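VPN Safety Checklist: What I Check Before I Trust One, With Comments

Last gone over in November. Services checked this time: Tivine, Virnow and Dravcombe. All three were paid for at the monthly rate, on a normal card, with no review account and no heads-up to the company. Marks are Pass, Fail, or Unclear. Unclear gets used a lot, so get used to it.

1. Does the kill switch cut everything when the tunnel drops?
Tivine: Pass
Virnow: Fail
Dravcombe: Pass, with a catch
Comment: I pull the network cable, plug it back in and watch what gets out. Virnow let my home address through for 2 seconds on the laptop before the block came down. Their help page calls this "instant protection." Two seconds is plenty of time for a mail program to say hello to its server. Dravcombe blocked everything, but the switch is off when you install the app and sits three menus deep under a heading called Extras. A safety feature that ships turned off is a sales feature.

2. DNS leaks
Tivine: Pass
Virnow: Pass
Dravcombe: Pass
Comment: All clean on the desktop apps. I don't give anybody much credit for this one. It would be like praising a car for having doors. Run the test yourself anyway, on your own connection, and run it again after you change servers. A pass on my line tells you very little about yours.

3. IPv6
Tivine: Unclear
Virnow: Fail
Dravcombe: Pass
Comment: Dravcombe blocks it and says so. Virnow ignores it and says nothing. Tivine claims full support, but my tests came back different on different servers and I got two different answers from support. If your provider can't tell you in one sentence what happens to IPv6 traffic, turn it off in your system settings.

4. Are the servers where the app says they are?
Tivine: Fail
Virnow: Pass
Dravcombe: Pass
Comment: I picked 21 locations from Tivine's list, mostly the out-of-the-way ones. Response times on 18 of them made sense for the country named. The rest answered far too fast to be where the little flag said. These are what the trade calls virtual locations, and there can be fair reasons for using them, but they should be labeled in the app. Tivine mentions them once, at the bottom of a support article. If the law of the country your traffic lands in matters to you, that label matters too.

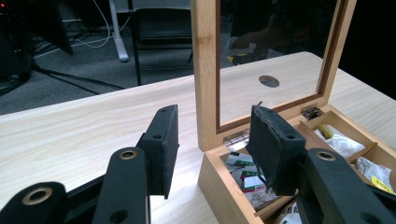
5. The no-logs claim
Tivine: Unclear
Virnow: Unclear
Dravcombe: Unclear
Comment: Everyone claims it. I have yet to see a VPN home page that says "we keep logs." So look past the banner and read the privacy policy, especially the part on what they call connection data or diagnostics. Virnow keeps the time of your last login and total data used "for service quality," with no word on how long. Dravcombe says logs are wiped when you disconnect, and I have no way of checking that from my chair. Neither do you. Neither does any review site, whatever badge it has handed out.

6. Outside audit
Tivine: Fail
Virnow: Fail
Dravcombe: Pass, barely
Comment: Ask what was audited, when, and whether you can read the report. Virnow's audit covered the browser extension and nothing else, though the front page just says "Audited." Tivine has one "coming soon," and it was coming soon the last time I did this list too. Dravcombe publishes the full report. It covers the servers, but only as they stood during the visit, and a few items marked for fixing have no follow-up that I could find.

7. Who owns it?
Tivine: Pass
Virnow: Unclear
Dravcombe: Pass
Comment: Virnow's terms name a company at a mailbox address, and that company's own site is a single page with a contact form. I wrote twice and got a coupon. Maybe it's all in order. I still wouldn't run my banking through it.

8. App permissions on the phone
Tivine: Pass
Virnow: Fail
Dravcombe: Pass
Comment: Virnow wants your exact location "to find the fastest server." It can do that from your IP address, which it already has. Say no. The app works fine without it.

9. Speed under load
Tivine: Pass
Virnow: Pass
Dravcombe: Unclear
Comment: Not strictly safety, but people switch off a slow VPN, and then they have none. I test at 8 in the evening, when everyone is streaming. Dravcombe lost about half my normal speed on the nearest server and was fine on the next one over. Could be a bad night.

10. Can you leave?
Tivine: Pass
Virnow: Fail
Dravcombe: Pass
Comment: Canceling Virnow took a chat session and two "special offers." Deleting the account was a separate request, and I have no confirmation of it so far - I'll change the mark if one shows up.

Not checked this time: router apps, smart TV apps, anything on Linux. Tennant was supposed to be on the list and isn't, as their payment page refused my card and support told me to try another browser. I tried another browser. It stays off until they'll take my money.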